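Wirkell Bench Arm: Set-up Guide
Section 6. Comparing grippers on light, see-through objects
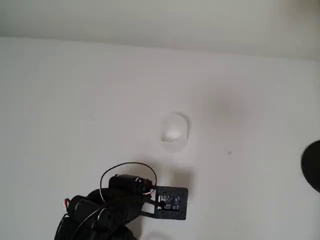

Use this section when you have more than one gripper for the arm and need to choose between them. It assumes the arm is bolted down, powered and homed (Section 3) and that the controller is already talking to your computer (Section 4). The two grippers covered are the Varghese two-finger gripper and the Skornwood soft-pad gripper. Other grippers can be tested the same way, but the settings in step 8 will not apply to them.

Clear and frosted objects are a harder test than solid ones. The camera often picks up the shadow or a highlight in place of the rim, and a light object slides when a finger touches it early. A gripper that does well with a wooden block may do badly here, so run both tests before you decide.

6.1 Before you start

Wipe the work surface with a dry cloth. Small marks and crumbs can be read as objects by the camera software.

Keep the lighting the same for the whole comparison. If you have to change it, start again from step 1 with both grippers.

CAUTION: Switch off the motor supply before fitting or removing a gripper. The arm will drop when the supply is off. Support it with your free hand.

CAUTION: Do not touch the face of a bare circuit board while the supply is on. Hold the bracket by its edges.

6.2 Fitting the first gripper

1. Move the arm to the service position and switch off the motor supply.

2. Offer the gripper up to the wrist plate and start all the screws by hand. Tighten them only when the plate sits flat.

3. Plug the gripper lead into the wrist connector. The plug is keyed and goes in one way round. If it will not seat, take it out and look for a bent pin.

4. Check the cable loop. There must be enough slack for the wrist to turn fully both ways without pulling on the connector. Turn the wrist by hand, slowly, and watch the loop as it goes.

5. Switch the motor supply back on and run Home from the controller menu.

Note: A loop that is too long can hang in front of the camera. Tie it back to the upper arm, never to the bracket.

6.3 Setting up the test

6. Place the test object within reach of the arm, away from anything else on the surface. Mark its position with a pencil dot, so that it can be put back in the same spot after each attempt.

7. In Fimcombe Control, open Tools, then Compare, and choose New Set. Give the set the name of the gripper. Do not reuse an old name or the earlier results will be overwritten.

8. Enter the settings for your gripper:

Varghese two-finger: closing force 20, settle time 700 ms
Skornwood soft-pad: closing force 90, settle time 700 ms

Force is given as a percentage of the gripper's own limit, so the two figures cannot be compared with each other.

9. Set the lift height and the number of attempts. Use the same values for both grippers.

6.4 Running the set

10. Press Start. Keep your hands clear until the status line shows Waiting.

11. After each attempt, put the object back on its mark and press Next.

12. Record each attempt as Held, Slipped or Missed. Choose Missed if the fingers closed without touching the object. Choose Slipped if they touched it and it was dropped or pushed away.

13. When the set is complete, save it, return to step 1 and fit the second gripper.

CAUTION: If the fingers press down on the work surface, press Stop at once. Raise the approach height by 2 mm before you try again.

6.5 Reading the results

Open both sets side by side in Compare. Look at Missed first. A high figure for both grippers points to the camera, and you should repeat the calibration in Section 5. A high figure for one gripper only usually means that its tool offset was entered wrongly.

Slipped attempts can often be cured by changing the force. Alter it in small steps and run a fresh set each time.

Section prepared by Miyuki Tsuji, checked by Philomena Mensah. Revised 2020-06-01.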